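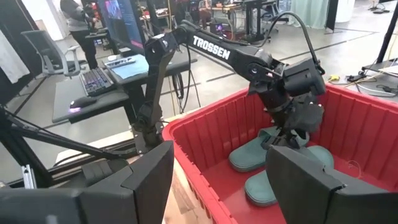

Clatorbridge, Mar 28, 2021

Clocks went forward and I forgot. Missed the first bus, walked it. 40 minutes in drizzle

---

Allotment update then. Broad beans up, two rows. Slugs have had the lettuce – all of it

---

Bảo Hoàng says put the spuds in now. Ghislain says wait til Easter. Half in today, half later, sorted

---

Anyone got spare fleece? Frost due agian tonight and mine's in ribbons. Can swap for rhubarb, got loads

---

Also the tap by the top gate is back on. Turn it off properly pls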